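Surgical Robotics and Automation
Handout 6: Notes from the suturing demonstration

Prepared by Angeliki Gkikas. Updated 4/14/19 with the reading list for the tutorial.

These notes cover the demonstration we attended in March at the Jotwood training centre. If you missed the visit you can still do the tutorial questions from this handout, but borrow someone's sketch of the console layout, as I haven't reproduced it.

1. Who we met

Gianni Gentile runs the training program and gave the introduction. Hüsnü Yurt sat at the console and did the suturing. Till Hagedorn looks after the instruments and answered most of the questions at the end, including the long one on cable tension. There were 14 of us, so we watched in two groups.

2. What the system does and doesn't do

Everything we watched was teleoperated. The surgeon moves two hand controllers and the arms follow. The computer scales the motion down, filters out tremor and keeps each shaft pivoting at its entry point. It does not plan the stitch. Gianni was firm on this, and it matters for how you use the word "autonomous" in your reports.

Motion scaling was set at three to one for the session. Hüsnü said he prefers a lower ratio for long reaches and a higher one once the thread is through.

3. Degrees of freedom

A straight laparoscopic tool working through a fixed entry point has four degrees of freedom: two of tilt, one of insertion and one of roll. A wrist near the tip adds pitch and yaw. Opening and closing the jaws is usually counted separately. Check which convention a paper uses before you compare numbers.

The extra two matter most in suturing, where the tip has to meet the tissue at an angle the shaft can't reach on its own.

4. The suturing task

Look at the wrist joints first, then follow the thread between the two instruments.
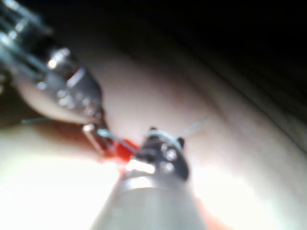
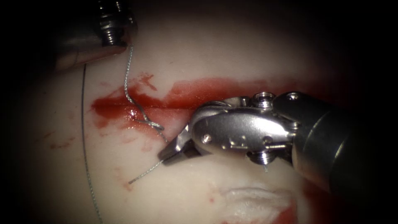
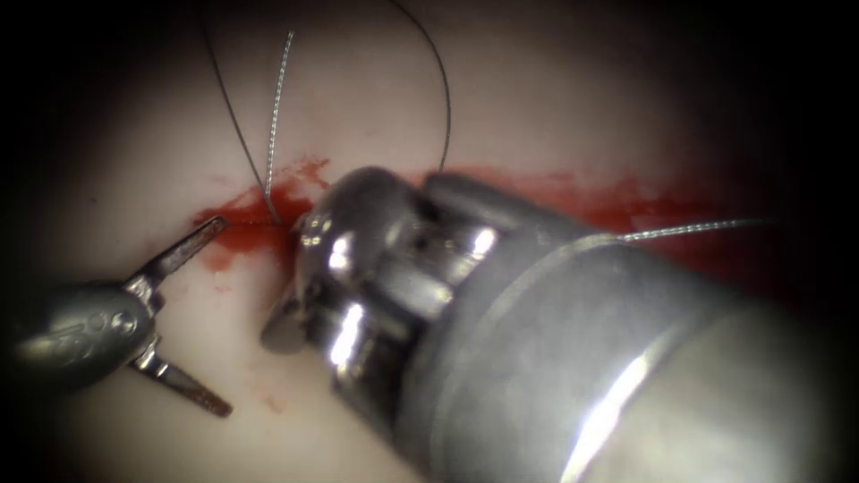 5. Points from the discussion

Thread handling. Suture is hard to model. It bends, kinks and twists, and it can pass out of sight behind an instrument. In the second picture the grey braided thread has a loop, or a partly formed knot, in the middle of the red band. Consider what a vision system would need to know to follow one strand through that loop. The third picture has four strands, two thin and dark and two silvery, with three of them converging near the large wrist.

Reflections. Polished steel gives strong highlights that move with the instrument. A tracker that relies on colour or brightness alone will lose the edges of the wrist. Till mentioned that matte coatings have been tried, but they have to survive cleaning.

Focus and depth. The first picture is soft throughout, and both instruments lose their edges. The operator has a stereo view and can usually work out depth from it. An algorithm given one blurred view has a good deal less to go on.

Force. There was no force feedback at the console. Hüsnü judges tension by watching the thread and how the tissue deforms - he said this took him longer to learn than the hand controllers did.

6. Kinematics reminder

For the tutorial, treat the entry point as fixed. Place the base frame there, with insertion along z. Use 305 mm for the shaft length from the entry point to the first wrist axis, and ignore cable stretch in parts (a) and (b).

7. Before the tutorial

Read the chapter on remote centre of motion mechanisms. Valter Midtbø will take the session and expects you to have tried the inverse kinematics on paper.

Bring one paragraph on which part of a single stitch you would automate first, and what sensing it would need. Half a page is plenty. Hand it in at the start, with your name and tutorial group at the top.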